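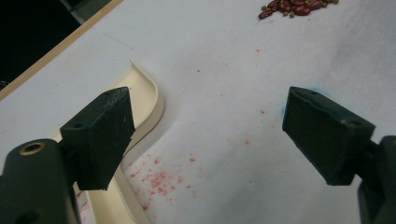

我一直主张,桌子要先扫,然后才擦。我在中文里学到的第一个家务动词是“擦”,课本上写着“妈妈擦桌子”,没有一课写“妈妈扫桌子”。很长时间我以为“扫”只能用在地上。后来我发现,许多从小说中文的人也这样想,他们饭后拿起湿布,在桌上画几个圆圈,就觉得事情做完了。可是白色的桌面不太配合。像上面那样一片粉红色的小点,密密地聚在一处,旁边又散开一些,我看了很久也不敢肯定那是溅上去的汁水还是掉下来的碎屑。对拿湿布的人来说,这两样东西没有分别,一布抹过去就是了。对我来说分别很大。如果是碎屑,应该先用刷子扫走;如果是汁水,刷子没有用,才轮到布。所以我的习惯是,先扫一遍,看看什么走了,什么还留着,再决定下一步。

我知道这个题目很小。写文章谈桌子怎么收拾,朋友们会觉得我太闲。不过我每天坐在桌前的时间比坐在任何地方都长,吃饭、备课、择菜、写信都在同一张桌上,我想我有资格对它有一点意见。

我的意见来自母亲的厨房。在我们家,桌上永远要揉面团,面粉落得到处都是。母亲如果看见谁拿湿布去碰有面粉的桌子,会把布夺走。面粉遇水成了糊,糊干了以后像石膏,要用刀背来刮。她有一把短柄的刷子,专门扫桌子,挂在炉子旁边的钉子上,任何人不可以拿去扫地。那把刷子的毛已经弯向一边,因为她总是从右往左扫。我小时候试过从左往右,很不顺手,好像在逆着一只动物的毛摸它。

来到这边以后,我住的第一个地方没有这种刷子。房东留下了一把高扫帚,一个长柄的塑料簸箕,还有一叠布。我问房东桌子用什么扫,她想了想,给了我一块布。我以为是我的声调不对,她没有听懂,又说了一遍“扫”,第四声也试了一次,结果还是布。

我现在要谈豆子,因为豆子最能说明问题。

我煮红豆汤,每次用300克,先倒在桌上挑。袋子里偶尔有小石子、干瘪的豆、断成两半的豆,摊在白色的桌面上很容易看见。Yu-ting Lo是我的邻居,她做红豆汤比我早几十年,她不在桌上挑,她倒在盘子里挑,一盘一盘地来。她认为我的做法会把豆子弄得满地都是。她说得对,豆子确实会滚。可是我喜欢一眼看见全部。盘子太小,豆子叠在豆子上面,下面那一层永远没有机会被看见。

豆子挑完了要收起来,这时候布完全帮不上忙。您可以试试用湿布去收一摊干豆子。布推着豆子走,前面的豆子从布的两边逃掉,有几颗粘在布的背面,抖布的时候掉进水槽。用手也可以,但是手掌总有缝,最后几颗要用指尖一颗一颗地捏。有的人把手掌放在桌沿下面接,另一只手往下拨,这是很多厨房里的老办法,我也用过多年,地板上的豆子就是这样来的。

小刷子配小簸箕,是我知道的最安静的办法。簸箕平放,平的那一边贴住桌面,对着豆子;刷子在豆子后面,往簸箕的方向送。簸箕不要动,让刷子去动。很多人两只手同时用力,簸箕往前铲,刷子往后拉,豆子夹在中间,就跳起来了。 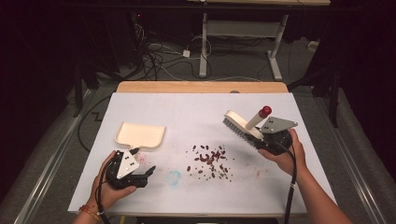

白色桌面上的一摊深红色小豆,米色的簸箕和刷子。

我对这样的一套工具有好感。刷子的柄是圆的,顶上一个红色的头,毛是灰的,身子和簸箕颜色相同。簸箕两边有高起来的边,这一点很重要。我见过完全平的簸箕,好看,像一片叶子,设计的人大概没有扫过豆子。没有边,圆的东西进去了又从旁边出来。柄短也很重要。在桌上做事,手离东西越近越好,柄一长,手腕就要翘起来,力气都用在保持平衡上了。

桌面上还有几处旧的颜色,一块淡蓝,几块淡粉。我家的桌子也有这种痕迹,位置不同而已。我的蓝色来自一支漏水的笔,粉色来自甜菜根,后者我用过小苏打,用过柠檬,也用过太阳,把桌子搬到阳台上晒了整个八月。颜色浅了,没有走。Yee-man Fang来我家上课的时候,总把书放在那块粉色上面,我相信她是好意。

关于这些痕迹,我的看法和许多写家务书的人不同。他们希望桌子像没有人用过。我认为干净和没有痕迹应该分开来谈。桌上有豆子、有饼屑、有沙子,手臂放上去会粘住,纸放上去写字会戳破,这是不干净。桌上有一块淡粉色,手臂放上去没有任何感觉,纸也是平的,那么这张桌子是干净的,只是它不新了。我请客人吃饭,不会为一块颜色道歉,但是会为一粒沙子道歉。

我还想为白色的桌面说几句话。Tin-yau Chiu是做家具的,他在一家叫Erton的小店里帮人选餐桌。他劝每一个有孩子的家庭买深色木纹的,理由是“耐脏”。我学到“耐脏”这个词的时候很高兴,波兰语里没有这么短的说法,我们要绕一大圈。后来我越想越怀疑。“耐脏”的意思是脏了看不出来,脏并没有变少。深色的桌面上撒了芝麻粉、胡椒、咖啡渣,您看不见,您把馒头放在上面,馒头的底下就看得见了。白桌子至少会告诉我。我对Tin-yau说过这个道理,他听得很耐心,然后又卖出去一张深色的。他说客人买桌子的时候,想的是晚上回家累了,不愿意再看见任何事情要做。

这个反对我是接受的。累的时候,白桌子确实让人不高兴。我下课回来,看见早上的面包屑还在,第一个念头也是关灯。不过扫桌子这件事本身很短。拿刷子,扫三四下,倒掉,挂回去,水还没有烧开就结束了。湿布反而长:要去水槽,要打湿,要拧,擦完要洗,洗完要晾,没有晾好第二天有味道。人们觉得布方便,我想是因为布总在手边,刷子却常常在柜子的最里面,压在塑料袋下面。

所以我对所有的朋友提同一个建议:把桌上的小刷子挂出来,挂在看得见的地方。Chia-jung Choi照做了,她在冰箱侧面贴了一个磁铁钩。她丈夫第一个星期拿它去扫阳台,她又买了一把。两把刷子颜色一样,她在其中一把的柄上缠了红线。从此没有再发生战争,至少没有为刷子发生。 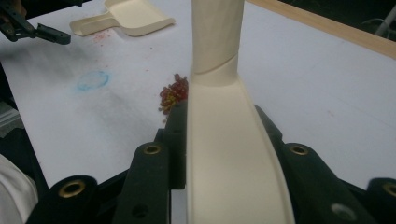

扫过桌子的刷子和簸箕要不要每天洗?
每天把它们在垃圾桶边上磕干净就够了,碰到过油或者糖的那一天,用温水和一点洗洁精洗,刷毛朝下晾干。

这个问题我自己也改变过做法。刚开始我太勤快,天天洗,刷毛一直是湿的,而湿刷子扫面粉,就和湿布没有区别了。后来我懂得,干的东西用干的工具,这个顺序一乱,后面全部要乱。现在我的刷子通常在晚上磕一磕,挂起来,早上摸一下,干的,就可以用。簸箕是塑料的,擦一下很快。冬天空气干,塑料簸箕会有静电,细的粉末贴在里面不肯下来,我用一张旧报纸抹。有人建议我换成金属的,我试过一个,放在桌上会响,而且边太硬,我怕它划伤桌面,最后送给了楼下修车的人装螺丝。

对于机器,我也想表明态度。Seladus是我常去的一家杂货店,店里有一种手掌大的桌面吸尘器,圆圆的,样子很像甲虫。卖的人把它放在撒了饼屑的玻璃板上,它走过的地方就没有饼屑了,旁边的孩子看得入迷,我也看得入迷。我差一点买了。可是回家一想,它吸得了饼屑,吸豆子就不合适,而且我的豆子还要下锅,吸进去的豆子我不愿意吃。用刷子和簸箕,收起来的豆子可以直接倒进盆里洗,只要刷子是专门给桌子用的。这也是我坚持“不可以拿去扫地”的原因,母亲当年没有解释,我到了她的年纪才自己想通。

有的读者会问,干净的桌布不是更简单吗?吃完了,四角一提,到窗口一抖。我外祖母就是这样做的。但是她的窗外是院子和母鸡,我的窗外是楼下人家的衣服。在城市里,桌布上的东西也得先扫下来,然后再洗桌布,工作多了一层。再说揉面团不能在桌布上,挑豆子也不太好,布有皱纹,豆子躲在皱纹里。

我承认我有一点偏执。有一次在朋友家吃饭,主人刚要用湿布擦有米粒的桌子,我站起来说“请等一等”,全桌的人都看着我。我的中文在紧张的时候会变得非常正式,我说:“恕我冒昧,贵府有没有刷子?”他们笑了很久,现在还常常学我说“贵府”。刷子是有的,主人从画具箱里找出来一把刷颜料的,新的,没有用过。我用它把米粒扫到一张卡片上。米粒是熟的,有点黏,所以扫得不算漂亮,有几粒被我压扁了。熟米粒应该等它干一点再扫,或者用卡片的边去铲。我那天太着急要证明自己,选错了例子。

黏的东西,刷子的确做不好,我不想隐瞒。蜂蜜、粥、压碎的葡萄,请直接用布。我反对的只是不看一眼就拿布的习惯。手先动,眼睛后动,我觉得很可惜。收拾桌子以前看一看桌上有什么,这个动作花不了时间,但是它决定了后面是轻松还是麻烦。

教孩子做家务的时候,我也从桌子开始教,不从地板开始。地板太大,孩子扫了半天看不到尽头。桌子有边,豆子有颜色,扫到哪里,还剩多少,自己看得见。Yee-man的女儿五岁,来上课时坐不住,我就给她一把刷子和一点豆子。她扫得很慢,每一下都把手抬得太高,豆子从刷毛底下跑回来,她就追。我忍住不去帮忙。大人在这种时候最容易伸手,说“我来吧”,一下子就扫完了,孩子站在旁边看,学到的是大人比较快。我教过的动作只有一个:刷毛碰到桌面以后不要抬起来,一直送到簸箕口。她学会以后不肯停,把豆子倒出来再扫,扫了倒,倒了扫,她母亲的课就这样上完了。

最后剩下的那几颗,往往停在簸箕的前沿和桌面之间。那里有一条很细的缝,豆子太大,进不去,就卡在缝前面打转;芝麻太小,钻进去了,簸箕一拿起来,桌上留着一条芝麻的线。对付豆子,把簸箕的柄抬高一点点,让前沿贴得更紧。对付芝麻,把簸箕往后退一个手指的宽度,再扫一次,再退,再扫。线会一次比一次淡。我母亲称这条线为“胡子”,每次扫完她都要说,胡子还没有刮呢。

我用中文讲给Yu-ting听,她觉得好笑,说中文里没有人这样说。可是上个星期我去她家,她正在收拾做麻球剩下的芝麻,弯着腰,退一点,扫一下,嘴里念着“胡子,胡子”。桌子边上,湿布叠得好好的,还没有用。

Genowefa Kołodziej
20/12/2019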